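Washing heathered upholstery fabric?

lemus50
Covers are a beige-gray weave and the tag says 86 nothing, just "spot clean." Has anyone machine washed theirs? 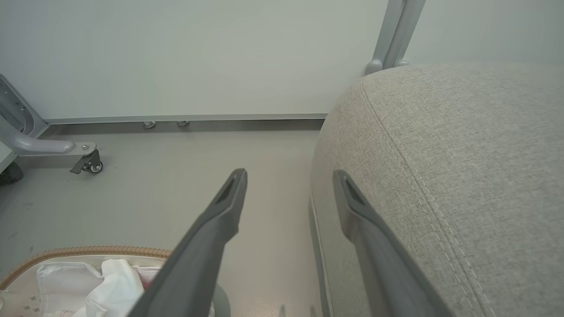
The fabric, side view

Sangkhawat
Don't. Mine shrank on cold. Foam cleaner, 4 bucks, soft brush.

pastthorpe_maria
Disagree. I've washed mine for 8 years — cold, air dry, zip them back on damp. 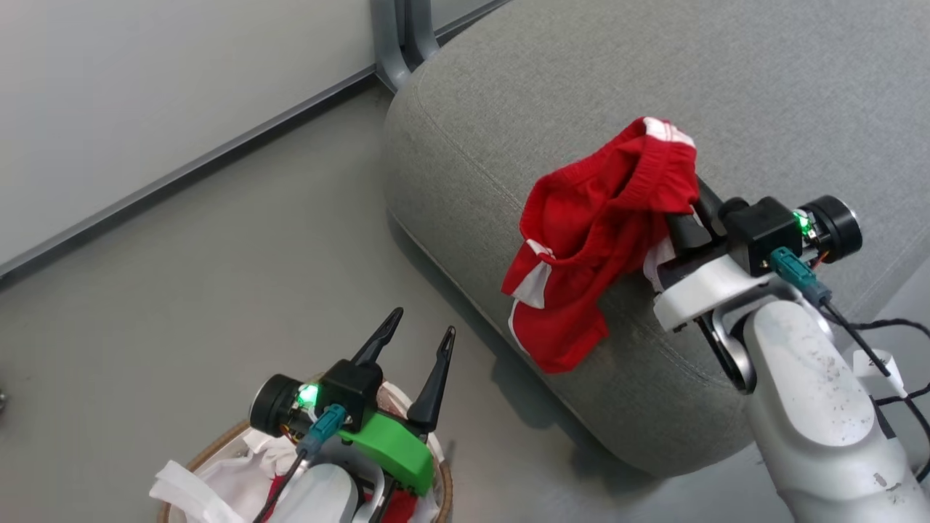
1 min read

lemus50
Red shorts go in a separate load, I assume?

pastthorpe_maria
Yes. Red bleeds.

Sangkhawat
Still say test the inside of a seam first.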